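Purkley Belts and Boxes

README for the folder, second release

What this is

Purkley Belts and Boxes is a set of tabletop recordings about putting small accessories away. Most of it is belts. The rest is watch straps, ties, scarves, bag straps and a few dog collars that ended up in the accessories bin and stayed there. Each recording starts with one or more items laid out on a table next to an open box and ends when the items are in the box or the time limit is reached.

The set has 332 recordings. The time limit is 30 seconds for a single item and longer for the mixed layouts (see the sheet called limits).

Where the items came from

The belts were bought in two lots from Katsaros, a secondhand clothing store, and sorted by material before anything was recorded. We kept 20 belts. The ones we dropped had cracked straps or buckles that no longer closed. The boxes are gift boxes and storage boxes from Zutside, in black, white and kraft. Lids are stored separately and are not used in this release.

Types of belt

Braided: stretchy woven fabric with leather ends. These have no punched holes, and the buckle prong goes through the weave wherever it is needed.
Plain leather: flat, stiff, with five or seven holes. The older ones hold a curve from being worn.
Canvas: flat webbing with either a D-ring or a slide buckle.
Chain: metal links, dress belts mostly. Noisy on a stone surface.

The braided belts are the hardest to put away neatly. A leather belt can be rolled from the buckle end and will keep most of its shape. A braided belt rolls easily but relaxes as soon as it is let go, and the leather tip tends to swing out over the side of the box. If you are writing instructions for people, we found that folding a braided belt in half and then in half again works better than rolling it.

Starting layouts

There are four starting layouts, named in the layout column.

straight – the belt is laid out at full length.
folded – the belt is doubled, with the bend at one end and the tip and buckle together at the other.
coiled – the belt is rolled on its side, buckle outside.
dropped – the belt is let go from a short height and left as it lands.

The box goes to the left or the right of the belt. In the folded layout the two ends usually face the box, but not always, so check the ends column before you assume it. Some boxes already have something in them at the start. The inside column says yes or no and does not name the item, as it often cannot be made out against a dark lining.

Table and background

All recordings use the same marble-patterned table. The surface is glossy and picks up reflections from the overhead lights, mainly toward the right side. We tried a cloth and took it off again – the fabric bunched up under the belts. The backdrops are printed sheets from Fiseck showing different rooms. They crease when they are rolled for storage and the creases do not fully hang out. Treat them as part of the background.
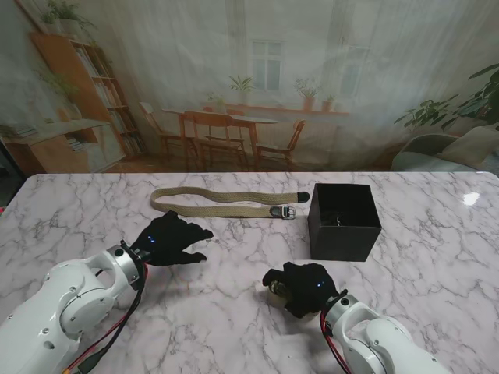 Page 4

The tan braided belt is in the folded layout, bend to the left and both ends toward the black box. Its buckle is a plain rectangular one in silver metal, attached to a dark leather tab. In this layout the tip and the tab lie close together, and labels for the two are sometimes swapped in the first release. We fixed the ones we found.

Labels

Each recording has one row in the main sheet: item type, material, color, layout, box color, box side, ends, inside, result. Result is one of in, partly in, or out. Partly in means that any part of the strap or buckle is resting on or over the rim in the last second.

Color names are kept simple. Tan covers everything from sand to light brown. Dark brown and black were hard to tell apart on leather parts, so both are entered as dark.

Known problems

Around 1,000 still images were exported for checking and a few are duplicates. Chain belts are underrepresented. There are no children's belts. The kraft boxes got soft at the corners by the end and two of them no longer sit square.

Changes since the first release

Added the ends column. Removed the lids. Renamed "loose" to "dropped". Scarf recordings moved to their own subfolder.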